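2026-08-02

Ferry traffic at Dresum up again. 381 foot passengers on the morning sailing, 183 on the return. Skarko has approved 9 extra crossings through the end of the month, all with the smaller vessel. Bus connection unchanged, so a wait of up to 8 minutes at the pier.
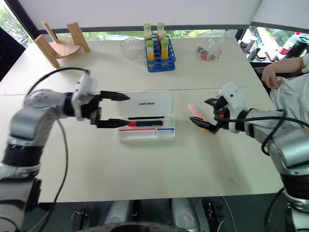
Snædís sent the revised timetable after lunch. Two departures overlap at the north berth. Wrote to Halfdan Skov and asked for the later one to be moved. No reply yet. Guesthouse bookings are ahead of April, mostly single nights. Day visitors are still logged separately.

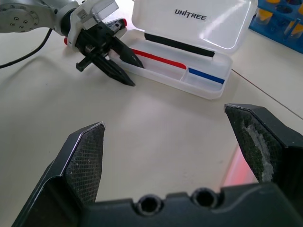 Open white case on the table, gripper in front.

Tomorrow: berth plan, then the luggage tariff.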